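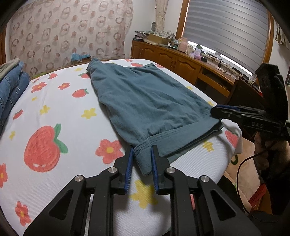
布製品把持における接触判定と把持点推定の分離について

投稿者:semulum_ctrl
衣類折り畳みタスクの方策学習に関し、当方で発生している問題について各位のご見解を伺いたく投稿いたします。

対象は裾のリブ部分の把持です。手持ちグリッパで収集したデモンストレーションから、開閉幅と手先姿勢の時系列を出力する方策を学習しております。学習データは439エピソード、うちニット類が318エピソードです。Tシャツ等の薄手のものでは概ね期待した挙動となりますが、リブ付きのトレーナー類では、閉動作の開始が早すぎる事例が目立ちます。下側の爪が生地の下に入りきらないうちに閉じ、折り返しの表面だけをつまんで滑る、という失敗です。

現在の構成は次のとおりです。
・観測:手首カメラ画像、開閉幅、手先の相対姿勢
・行動:相対姿勢の差分および開閉幅の目標値
・行動チャンク長:16
・接触センサ:なし

把持点推定を別モジュールとして切り出し、接触判定は開閉幅の追従誤差から行う案を検討しておりますが、一体の方策のまま改善すべきとの意見も社内にあり、結論に至っておりません。

投稿者:Jitendra Nishad
ご投稿の内容を拝見しました。分離の是非を論じる前に、時刻同期をご確認いただくことをお勧めいたします。

画像と開閉幅のタイムスタンプに遅れの差がある場合、方策は「爪が入る前に閉じる」ことを正しい挙動として学習します。薄手の生地では多少早く閉じても布が寄ってくるため失敗として表面化せず、厚みのあるリブで初めて問題になる、という説明が成り立ちます。当方でも過去に同種の事象があり、原因は画像側の59ミリ秒の遅延でした。

確認方法としては、グリッパを画面内で素早く開閉し、画像から求めた爪先間隔と、エンコーダ由来の開閉幅との相互相関を取るのが簡便です。

投稿者:gekwood_perception
同期の確認には賛同いたしますが、それだけで説明できるかについては疑問があります。

添付の画像を見る限り、左の爪は裾のすぐ左にあり、右の爪は折り返した帯の上に載っています。シーツはいちごと花の柄で、色も形も目立つものです。特徴点がシーツの柄に引かれ、同系色でまとまったニットの縁が弱くなっている可能性を、まず知覚側の問題として検討すべきではないでしょうか。

当方では衣類の縁を抽出するセグメンテーションを前段に置き、縁の接線方向と法線方向を方策に渡しています。一体の方策と比較して、背景布を替えた際の性能低下は明らかに小さくなりました。

投稿者:Tainá Coutinho
gekwood_perception様のご意見について、一点異論を申し上げます。

前段のセグメンテーションは、裾が平らに置かれている間は有効です。しかし爪が生地に触れて縁が持ち上がる段階では、マスクの境界が爪の輪郭と混ざり、接線方向が数フレームにわたって不安定になります。閉動作の時機が問題となっている本件では、最も信頼すべき区間で入力が劣化することになります。

柄の影響を減らす目的であれば、背景布の種類を増やして収集するか、衣類領域以外に対する画像拡張を学習時に施すほうが、推論時の構成を複雑にせずに済むと考えます。

投稿者:gekwood_perception
ご指摘の劣化は承知しております。そのため当方では、爪先と縁の距離が閾値を下回った時点でマスクの更新を止め、最後に得た縁方向を保持しています。距離の推定に失敗しない限り、実用上の支障はありません。

推論時の構成が複雑になる点は事実ですが、失敗時にどの段階で誤ったかを記録から切り分けられる利点は大きいと考えます。一体の方策では、本件のように原因の候補が並ぶばかりで絞り込めません。

投稿者:Tainá Coutinho
保持中に布が動いた場合はいかがでしょうか。リブは伸縮するため、爪が押した分だけ縁が逃げます。固定した方向に沿って差し込みを続ければ、帯の中央を押し込む結果になると思われます。

切り分けの容易さについては同意いたします。ただしそれは評価用の補助出力を設けることでも得られ、制御の経路に入れる理由にはならないと考えます。

投稿者:katiyar_tools
運用の立場から補足いたします。

チャンク長16は、閉動作の直前だけを見ると長すぎる可能性があります。チャンクの途中で接触状況が変わっても、次の推論まで修正が入りません。学習をやり直す前に、実行するステップ数のみ4に減らして再評価されてはいかがでしょうか。学習済みの重みをそのまま使用でき、切り分けとしては最も安価です。

あわせて、収集データの閉動作開始時刻を可視化することもお勧めします。Katiyarの再生ツールでは、開閉幅の微分が負に転じた時点に印を付け、前後の画像を並べて表示できます。作業者ごとに閉じ始めの癖が異なり、分布が二つの山に分かれている場合があります。平均化された方策がその谷間で閉じ、どちらの動作にもならない、という失敗は珍しくありません。

投稿者:semulum_ctrl
多数のご助言に感謝申し上げます。いただいた順に確認いたしました。

時刻同期については、相互相関による推定で画像側に遅れが認められましたが、1フレームに満たない値でした。補正して再学習を行う予定ですが、主因とは考えにくい状況です。

実行ステップ数を4に変更したところ、表面だけをつまむ失敗は減少しました。一方で、爪が帯の手前で前後に揺れ、閉動作に入らない事例が新たに生じております。

閉動作の開始時刻は、katiyar_tools様のご指摘のとおり二つの山に分かれていました。一方は爪を差し入れてから閉じるもの、他方は閉じながら差し入れるものです。リブ付きの衣類では後者の割合が高くなっています。

投稿者:Jitendra Nishad
ご報告ありがとうございます。同期が主因であるとの当初の見立ては撤回いたします。

揺れについては、推論のたびに二つの動作様式の間で選択が切り替わっているものと推察します。チャンク間の重み付き平均を有効にされている場合、二つの様式が混ざりますので、一度無効にしてご確認ください。そのうえで、動作様式のラベルを条件として与えるか、収集手順を一方に統一するかの判断になるかと存じます。

投稿者:zelora_plan
収集手順の統一には慎重であるべきと考えます。閉じながら差し入れる動作は、厚手の帯に対して作業者が自然に選んだものであり、一律に禁じると厚手の衣類での把持そのものが難しくなるおそれがあります。Zeloraの計画モジュールでは、接近と閉動作を別の区間として扱い、区間の境界を衣類の種別ごとに変えています。条件付けの案を先に試されることをお勧めいたします。

投稿者:semulum_ctrl
重み付き平均は有効になっておりました。無効にした条件と、動作様式のラベルを与えた条件の双方で評価を行います。把持点推定の分離については、Coutinho様のご提案に沿い、当面は補助出力としてのみ実装し、制御の経路には入れない方針といたします。

投稿者:gekwood_perception
承知いたしました。補助出力の学習に縁の教師ラベルが必要な場合、リブの折り返しを一本の縁とみなすか、上端と下端を別に付与するかで結果が変わります。当方では後者としておりますので、評価の際にはいずれの定義によるものかを併記いただけますと比較が可能です。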